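Kitchen and Dish Room Helper, Part Time
Thaler House, Metitz

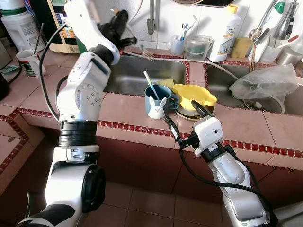 One of the kitchen sinks at Thaler House, with mug, bowl and sponge on the tiled counter.

Thaler House is a shared guesthouse run by Bunuvar Lodging. We have 22 beds over three floors, and guests cook for themselves in the shared kitchens. We are looking for a helper to keep the sinks, counters and cupboards in order between the morning and evening rush. The job is open now and stays posted until it is filled.

Hours and pay
16 hours a week, split over four shifts. Shifts start at 10 a.m. and end at 2 p.m. Which days you work is set a month ahead. Pay is hourly, at the house rate for kitchen staff, and is paid twice a month. The rate is given in the reply to your application. Lunch is included on every shift.

What the work is
Most of the shift is dishes. Guests are asked to wash up after themselves and many do, but there are always mugs, bowls, plates and flatware left by the sinks. You wash what is left, dry it and put it back on the right shelf. Forks, knives and spoons go in the drawer trays. Pots go on the low rack by the stove. Guests who bring their own mugs keep them on the top shelf, so please learn which ones are house mugs and which are not.

Other regular tasks:

Empty both sink basins and scrub them. Pots left to soak get washed on the same shift.
Wipe down the counters and the wall tiles behind them. The counters are tiled, and the grout needs a brush once a week.
Take toothbrushes and cups left at the kitchen sinks to the basket in the hall. The kitchens are used for more than cooking when the bathrooms are full.
Throw out used plastic bags and wrappers. Clean bags can be folded and kept in the drawer under the kettle.
Replace sponges and dish towels. Sponges are changed every 7 days, sooner if they smell.
Sweep and mop the kitchen floors at the end of the shift.
Check the fridges for food past its date and tag it. Do not throw out tagged food until the next shift.

You will not be cooking, making beds or cleaning bathrooms. Those are separate jobs.

What we ask for
You need to be able to stand for a four-hour shift and carry a full stockpot from the stove to the sink. Gloves and aprons are supplied. If you have a skin allergy to dish soap or bleach, tell us when you apply and we will go over which products we use. Experience in a kitchen, cafeteria or cleaning job is useful and will be counted, but we train people who have none. Training takes two shifts and is paid.

You should be comfortable talking with guests. They will ask you where things are. They will also ask you to wash one more pan while you are at it, and you may say no.

You must be 18 or older and allowed to work here. A background check is done before the first shift and we pay for it.

Getting here
The house is on Stuvell Street, two blocks up from the Metitz bus terminal. Staff use the side door. There is a bike rack in the yard. There is no staff parking, and street parking is metered until 6 p.m.

How to apply
Bring or mail a short note to the front desk with your name, a phone number, the days you cannot work, and one person we can call for a reference. A resume is fine but you do not need one. The desk is open from 8 a.m. to 8 p.m.

We call people in for a short visit, which takes half an hour and includes a walk through the kitchens. If you are offered the job, the trial period is 100 hours. Either side can end it during that time with two days' notice.

Applicants who wrote to us in April for the weekend post are welcome to apply again.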